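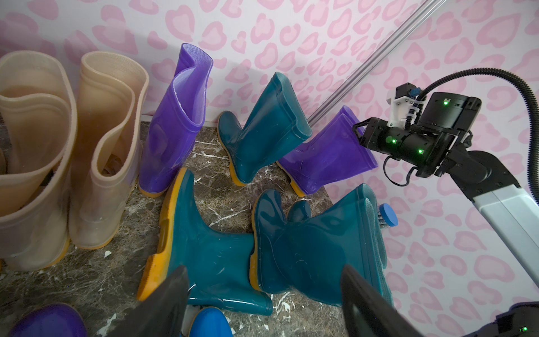 Combien de temps faut-il prévoir entre la mise sous tension du poste et la première démonstration devant le public ?
Comptez 29 minutes, contrôles compris, si le poste a déjà été monté la veille.

Ce site utilise des cookies pour mesurer l'audience et mémoriser votre langue. Accepter | Refuser | Paramétrer

Rechercher dans le manuel…

Section 6. Démonstration de rangement de bottes en présence de visiteurs

La présente section s'adresse aux opérateurs du poste Clomus à deux bras lorsqu'il est présenté lors d'une visite ou d'une journée portes ouvertes. Elle complète la section 4 (installation mécanique) et suppose que les bras ont été étalonnés. Version du 19 novembre 2022, relue par Anca Nistor, atelier de Grotitz.

6.1 Préparation de la zone

1. Délimitez la zone de travail avec le ruban fourni. La distance minimale entre le ruban et le point le plus avancé des bras est de 1000 mm.
2. Balayez le sol. Un gravier sous une semelle suffit à faire pivoter une botte au moment de la prise.
3. Posez les bottes en caoutchouc directement au sol, près de la paroi. Laissez-en quelques-unes debout et couchez les autres sur le côté, tiges orientées dans des directions différentes.
4. Mélangez les couleurs. Des bottes beiges translucides, violettes, sarcelle et bleues se distinguent facilement pour les visiteurs placés au second rang.
5. Vérifiez qu'aucune botte ne dépasse du ruban.

Note : un sol en marbre poli renvoie la lumière du plafond. Si l'image de la caméra de poignet présente des taches blanches, éteignez la rangée de lampes la plus proche avant de modifier l'exposition.

Note : les parois à motif, par exemple un imprimé léopard rose, sont acceptées. Refaites dans ce cas l'essai de détection du point 6.3 avec toutes les couleurs de bottes.

6.2 Mise sous tension

1. Contrôlez que le bouton d'arrêt d'urgence est enfoncé.
2. Branchez l'alimentation principale, puis l'ordinateur de commande.
3. Faites le tour des câbles. Le gros câble annelé noir doit former une boucle ample et ne frotter ni contre la paroi ni contre le bras.
4. Déverrouillez l'arrêt d'urgence.
5. Attendez que les voyants des moteurs passent au vert. Un voyant resté éteint ou rouge interdit la suite de la procédure ; reportez-vous au tableau 9.
6. Lancez le programme Terley et choisissez le profil « Visite ».

ATTENTION : ne passez jamais la main entre les doigts de la pince lorsque les voyants sont verts, même si le bras est immobile.

6.3 Essai de prise

1. Amenez le bras droit au-dessus d'une botte inclinée.
2. Fermez la pince sur le bord supérieur de la tige. La prise se fait par le rebord et jamais par la semelle.
3. Soulevez la botte de 118 mm et maintenez-la cinq secondes.
4. Reposez-la et ouvrez la pince.
5. Répétez l'essai avec le bras gauche.

Si la botte glisse, réglez l'effort de serrage sur 135 dans le menu Costache, onglet Pinces, et recommencez. N'augmentez pas au-delà : le caoutchouc se marque et les modèles translucides gardent un pli blanc.

Note : le rebord d'une botte affaissée se présente souvent de biais. Tournez le poignet pour que les doigts arrivent perpendiculairement au bord.

6.4 Déroulement devant le public

1. Placez les visiteurs derrière le ruban, les enfants devant.
2. Annoncez à voix haute chaque mise en mouvement.
3. Saisissez d'abord une botte debout, plus facile à prendre, puis passez aux bottes couchées.
4. Pour deux bottes emmêlées, tirez celle du dessus par le rebord avec un bras pendant que l'autre retient celle du dessous.
5. Alignez les bottes contre la paroi, par paires, semelles à plat.
6. À la fin de la série, ramenez les deux bras en position de repos avant de répondre aux questions.

ATTENTION : si un visiteur franchit le ruban, appuyez sur l'arrêt d'urgence. N'essayez pas de terminer le geste en cours.

Les visiteurs demandent presque toujours si le robot reconnaît le pied gauche du pied droit. Le profil « Visite » ne le fait pas : l'opérateur choisit la botte à l'écran et le programme calcule seulement l'approche. Dites-le simplement. On peut aussi montrer l'image de la caméra de poignet sur l'écran du public (menu Affichage, Copie vers écran 2), avec un léger retard selon le câble utilisé.

6.5 Incidents courants

La pince se ferme à côté du rebord : la caméra de poignet a bougé. Resserrez son support et refaites le point 6.3.

Un objet se trouve parmi les bottes (bouteille en plastique, gant, emballage) : arrêtez le programme, coupez les moteurs et retirez-le à la main. La détection peut confondre un bouchon bleu avec un bout de botte.

Le bras s'arrête en cours de levage : la botte est coincée sous une autre. Ouvrez la pince, reculez, choisissez une botte libre.

6.6 Arrêt et rangement

1. Ramenez les bras au repos et fermez les pinces.
2. Quittez Terley, puis enfoncez l'arrêt d'urgence.
3. Débranchez l'alimentation et enroulez les câbles sans les plier.
4. Essuyez les doigts des pinces avec un chiffon sec.
5. Notez dans le registre le nombre de séries effectuées et tout arrêt d'urgence.

Le démontage des bras est décrit en section 7.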